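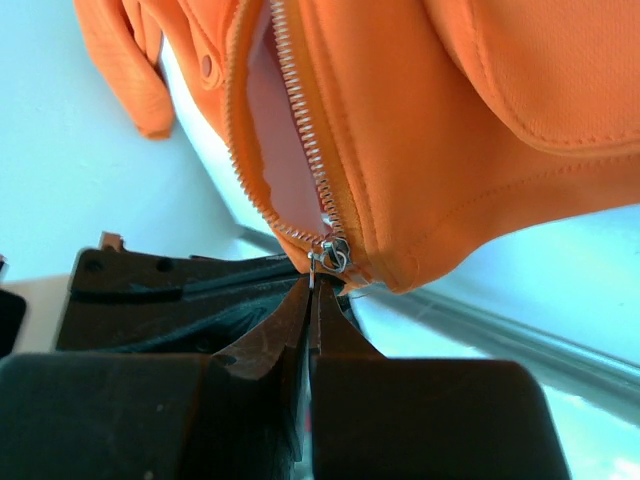
Assefa asked at the midterm review why a zipper needed a learned policy at all, when a fixed path might close one with less effort. A fixed path assumes the hem lies in the same place each time, and cloth does not cooperate. The rest of this report deals with the examples we gathered for the Clanivska project.

2. Collection procedure

Each episode is one attempt on a zip-up jacket, driven by a student operator and logged from the wrist cameras and a fixed camera. Operators worked in shifts of 3 hours. Between episodes the jacket was laid out again by hand – never in quite the same pose – so that the hem position varied. Failed attempts were kept and labeled as failures.

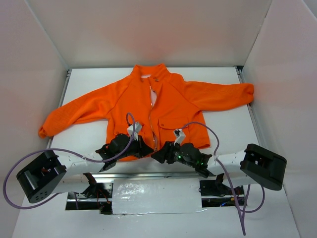 3. Data set

We logged nearly 1,000 episodes in 6 weeks, ending in June. Files were stored in Oker and labeled in Brosura with 3 tags: success, failure, operator error. The third tag was used unevenly. Two operators applied it to any dropped grasp, while the others saved it for wrong commands. Those episodes were relabeled before training, and the tag definitions are given in Appendix B.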